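# 图片页：Dirkgate 站的洗衣工作

Mandodberg 在 Dawber 有三个洗衣站，Dirkgate 站是其中最小的一个，主要替附近的老年公寓和短租公寓洗衣服、毛巾和床品。九月起，站里有一部分搬取衣物的活交给了 Fuvov 的双臂机器人。页面前半部分按工序写，后半部分是图片和几条补充。文字由 Mandodberg 内部通讯组整理，各工序的说法以当班员工的口述为准。

## 站里原来怎么干活

Dirkgate 站早上六点半开门。第一批衣物七点前送到，装在客户自己的筐或者布袋里，每件上挂一张纸牌，写着房号和要求。短租公寓的量大，品种少，基本是床单、被套和毛巾。老年公寓正好反过来，一户一筐，里面什么都有，羊毛衫和抹布放在一起也是常事。

短租公寓的床品进后面的大机器，那一块没有变动，还是两个人一台车，一推一装。变动的是前面的小间。小间放的是家用尺寸的滚筒洗衣机，专门洗老年公寓的分户衣物，一户一机，不混洗。这是合同里写明的，也是住户最在意的一条。

分户洗的麻烦在于弯腰。滚筒机的门低，筐放在地上，人要从筐里取一件，看一眼，塞进去，再取一件。洗完以后反过来再做一遍。一个早班下来，小间的人蹲下和站起的次数，比后面推车的人多得多。八月份全站一共处理了 2,791 筐分户衣物，都是这样一件一件过手的。

小间一直不好排班。有膝盖问题的同事不能去，刚来的又不放心让他们单独看分户的纸牌。能去又熟的就那么几个人，轮来轮去，意见不小。去年做员工问卷，小间的打分是全站最低，留言栏里写得最多的是腰和膝盖，其次是“跟人说不上话”。小间门一关，机器一响，一上午确实说不上几句话。

## 机器人接了哪几步

先说没有接的。看纸牌、掏口袋、挑出不能机洗的衣物、放洗涤剂、选程序，这些还是人做。叠衣服也是人做。Fuvov 的人最初想把叠衣服也放进来，试了两个星期，毛巾叠得还可以，衬衫和带松紧的裤子不行，叠完的边对不齐，员工拿回来还要再叠一遍，等于一件衣服过两次手。站里提出先不要做，对方同意了。

机器人现在做的是中间那一段：从筐里把衣物提起来，展开一点，送进滚筒；洗完以后从滚筒里取出来，放回同一户的筐。手臂有两条，末端是双指夹爪，一次拿一件，遇到长的布料就两边一起拿。速度比人慢。熟手装一筐的时间，机器人大约只装完一半多一点。好处是它装的时候人不用在旁边蹲着，可以去看下一筐的纸牌，或者去叠上一筐。

门的开关原来也打算交给它，后来改由人来。滚筒机的门有一个卡扣，要往外带一下再拉，几台机器的手感还不一样，最旧的那台要用膝盖顶一下才关得严。人关门的时候顺便看一眼密封圈里有没有夹着袜子，这个习惯站里不想丢。

所以现在的顺序是：

1. 人收筐，核对纸牌，掏口袋，把不能机洗的挑出来放进蓝袋。
2. 人把筐放到机器前面的地贴位置，打开门，按绿色按钮。
3. 机器人装衣物，筐空了以后停下，亮灯。
4. 人检查密封圈，关门，放洗涤剂，选程序。
5. 洗完以后人开门，把原来的筐放回地贴位置，按绿色按钮。
6. 机器人取衣物，放进筐里，停下，亮灯。
7. 人伸手进滚筒转一圈，确认没有留下东西，把筐拿走。

第七步是十月加的。加之前出过一次差错，一只深色袜子贴在滚筒内壁上没有取出来，跟着下一户洗了一遍。袜子没有坏，下一户是一筐白衬衣，有两件染了颜色。站里赔了钱，写了道歉信，第二天就把“伸手转一圈”写进了流程。Fuvov 那边后来也调整过深色小件的识别，不过这一步没有取消。

## 分工怎么变的

人数没有变。这是装机器人之前就谈好的，Mandodberg 和员工代表签了一份说明，写明 Dirkgate 站在试用期间不因为机器人减人，也不减工时。试用期结束以后怎么办，说明里没有写。员工代表在会上问过两次，管理层的答复是到时候再谈。这一条现在还挂着，站里的人都知道。

变的是每个人一天里做的事。小间以前是一个人守，现在还是一个人，但是这个人站着的时间多了，来回走的路也多了。叠衣台原来在走廊另一头，中间隔着两道门，机器人进来以后搬到了小间门口，这样叠衣服的人和看机器的人能互相照应。搬叠衣台这件事和机器人本身没有太大关系，早几年就有人提过，一直没有动。这次要重新走电线，顺便就搬了。有同事说，整个项目里最有用的就是搬了叠衣台。

多出来一项新的活，叫“看停”。机器人拿不准的时候会停下来，等人处理。常见的几种情况是：两件衣服缠在一起提不开；拉链挂住了筐的编缝；衣物太湿太重，夹爪一提就往下滑；还有就是筐没有放正。处理起来都不难，把缠住的解开，把筐挪一下，再按绿色按钮就行。难的是时机，它停的时候人可能正在叠衣服，手上有一件叠到一半的衬衫。头一个月大家普遍觉得被打断得厉害。有一个早班记了 116 次停，值班的同事在交接本上写：今天什么也没干成，光按按钮了。

那天的原因后来查清楚了，是一家公寓换了新的筐，筐口比原来的窄，夹爪下去的时候老碰到边。现在窄口筐来了，先由人把衣物倒进站里的备用筐，再把纸牌一起挂过去。备用筐用完要擦一遍，不能两户接着用。

停的次数后来少了。少了多少，每天差得很远，下雨天多，换季的时候也多，厚毛衣和浴袍一来就多。站里不拿这个数考核人，交接本上记下来只是为了给 Fuvov 看。

## 培训

小间的上岗培训从半天改成了两天。第一天还是老内容，认面料、认纸牌、认洗涤剂。第二天讲机器人，一半时间讲安全，一半时间练看停。

安全部分的规定不长，贴在小间门后面：

- 手臂在动的时候，人不进黄线。
- 要伸手进筐或者滚筒，先按红色按钮，等灯变了再伸手。
- 长头发扎起来，工牌的带子塞进衣服里。
- 地上的线不许跨，从后面绕过去。线盒的盖子松了要马上报。
- 不许把手机、杯子放在机器人的底座上。
- 机器人做完一筐以前不要换筐，哪怕看上去已经空了。

地上的线是培训里争得最多的一条。试用用的设备线比较多，电源和数据都从地上走，有一段时间小间地面上看着很乱。安全员来看过，要求全部进线槽。Fuvov 说试用期内经常要拔插，进了线槽每次都要撬开。最后定的办法是人走的通道一侧必须进线槽，机器人身后和脚下那一块先用黄线围起来，人不进去。员工对这个办法不算满意，扫地的时候尤其不方便，棉絮缠在线上，扫不出来，只能停机以后用手捡。

年纪大一点的同事学起来不比年轻人慢。他们对衣服熟，看一眼筐里的东西就知道机器人会在哪一件上停，提前把那件拿出来自己装。这个做法培训里没有教，后来写进了第二天的内容，叫“先挑难件”。难件包括：带长系带的浴袍，吊带背心，没有扣好的胸衣，网眼洗衣袋，打了结的袜子球，还有被套。被套不是因为重，是因为别的小件会钻进去。

## 大家怎么说

下面几段是在茶水间里聊的，说话的人都看过整理稿，同意放上来，不写名字。

早班，在小间做了六年的一位同事：

> 腰是好一些。以前下班回家第一件事是躺下，现在能先做饭。但是脑子比以前累。以前手在动，人可以想别的事，现在耳朵一直要听着它，它一停你就得过去。

早班，去年入职：

> 我本来以为会很快，结果它慢得很，头几天我在旁边看得着急，想伸手帮它。后来就不看了，去叠我的衣服。它装它的，到点亮灯就行。

晚班，兼做后面大机器：

> 我不反对这个东西。我想知道的是明年怎么排班。说是不减人，有人退休了补不补？这个没有人给过准话。

收件台：

> 住户会问。有一位老太太问她的衣服是不是机器人在碰，我说装和取是，别的都是人。她想了一下，说那内衣还是要人来。我就给她的纸牌上画了一个圈。现在画圈的一共有十几户，我们全程手工做，不另外收费。

画圈的规定就是这么来的，最早写在收件台的便条上，现在印在纸牌背面，住户自己可以勾选。勾了的筐在小间里放左边的架子，不进机器人的地贴位置。

还有一位同事不愿意写成引语，只让记一句意思：小间现在门开着，能跟叠衣台的人说话了，这一点比什么都好。

## 数字

站里能给的数字不多，只列两个。八月份，机器人来之前，全站分户衣物 2,791 筐。十月份，机器人已经用了一个多月，全站分户衣物 2,831 筐。两个月的人手一样，开门时间一样。十月多出来的那几筐是因为有一栋公寓新住进了几户，不是因为做得更快了，从这两个数里看不出快慢。

丢件和串件另有登记，十月除了上面说的那只袜子，还有一条枕巾送错了房，是人工装袋时拿错的，和机器人没有关系，第二天换了回来。

## 图片

小间靠墙的一侧，从机器人自己的位置往前看。

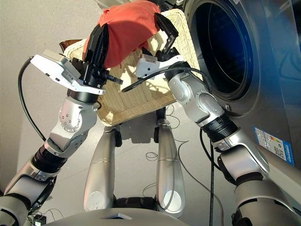 双臂从藤编洗衣筐上方提着一块橙红色的布料，左右夹爪各抓一边，右侧是滚筒洗衣机。

## 补充几条

**筐。** 站里不要求住户统一换筐。藤编的、塑料的、布的都收。编得密的筐机器人处理起来没有什么问题，编得松的容易挂拉链，收件台见到会提醒住户把拉链拉上。筐沿破了、有刺出来的，先用胶带包一下再放，夹爪不怕，人的手怕。

**阳光。** 小间朝东，上午太阳直接照进来，筐上和地上一块亮一块暗。Fuvov 的人说光线太强会影响机器人看布料的边，希望挂窗帘。在里面干活的人不同意，小间冬天冷，就靠这点太阳。现在装了一幅半透的卷帘，亮得厉害的时候放下来，别的时候收着。放不放由值班的人定。

**声音。** 手臂动起来有声音，不大，被洗衣机盖住了。提示音原来是蜂鸣，跟洗衣机洗完的声音太像，大家老跑错，改成了两声短音加灯。晚班觉得两声短音还是有点尖，已经报上去了，还没有回复。

**清洁。** 夹爪每天收班时擦一次，接触过有污渍的衣物以后随时擦。用站里的中性清洁剂就行，不要用含氯的。手臂上的线不要拉，也不要拿来挂抹布。肘部的圆盖不要自己拧开。

**断电。** Dirkgate 站的老楼一年要跳几次闸。断电以后手臂会停在原来的位置，夹着的东西不会自己松开。等来电，按红色按钮复位，再把衣物取下来。不要硬拽，硬拽会把布撕坏，已经有一条桌布吃过这个亏。赔付按 100 元以内站内处理的办法走，超过的报 Dawber 办公室。

**参观。** 有几家公寓的管理员想来看，可以，提前跟收件台说，避开早上收筐的时间。一次不超过四个人，小间站不下。参观的人也不进黄线。不要拍住户的纸牌，上面有房号。

**意见。** 小间门口有一个本子，写什么都行，每周由员工代表收走看一遍，需要 Fuvov 处理的由代表转过去，回复贴在同一页上。到目前为止写得最多的三样是提示音、地上的线和卷帘。关于试用期以后的安排，本子上也有人问，那几页的回复栏现在是空的。

图片和文字如需在 Mandodberg 以外使用，请先联系 Dirkgate 站收件台。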